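**Search and Rescue Equipment Cache — Inspection Checklist**
Stamdale Hut, Druvell Track. October inspection.

Items are to be marked Satisfactory, Attention or Withdrawn. Comments are required for the last two.

- [x] Stretcher and harness: Satisfactory.
- [x] VHF radios: Satisfactory. All 6 held charge overnight.
- [ ] Rope, 102 m static: Attention. Sheath glazed near one end; not to be used for lowering until assessed.

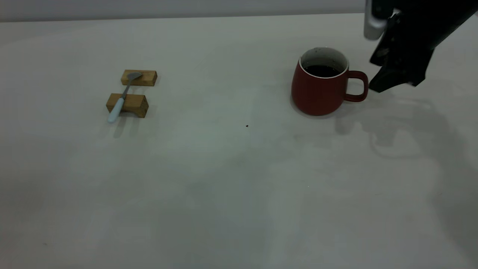

**May a rope marked Attention be issued for a search?**
Only as a handline, and only with the approval of the search controller.

- [x] Beacon receiver: Satisfactory. Self-test passed at 8.20 am.
- [ ] Flares: Withdrawn. 3 past expiry and removed from the cache.
- [x] Thermal blankets: Satisfactory. Seals intact.

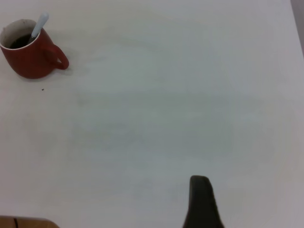
**Where are withdrawn flares taken?**
They go to the Stamdale depot in the locked steel case, and the transfer is entered in the cache register.

- [x] Helicopter pad, point 467: Satisfactory. Windsock replaced; scrub cleared to the marker pegs.
- [ ] Yu Creek footbridge: Attention. Downstream cable slack — one party member at a time.
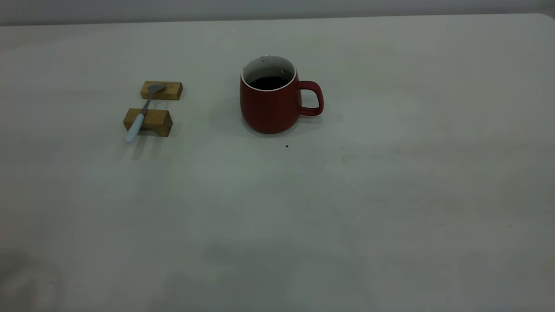

*Red mug on the table.*

- [x] Intentions book: Satisfactory. Entries legible, pen supplied.
- [ ] Harkoson Saddle repeater: Attention. Intermittent signal on the northern side.

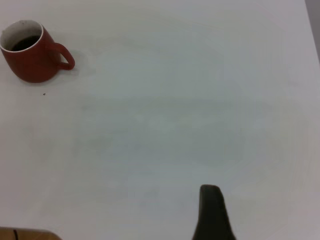
Harkoson replied that the signal fault recurs whenever the battery falls below its working voltage, and asked that the solar panel be checked for shading before the repeater itself is replaced.

Panel check added to the next inspection. Repeater to remain in service — field teams are to carry a satellite phone north of the saddle.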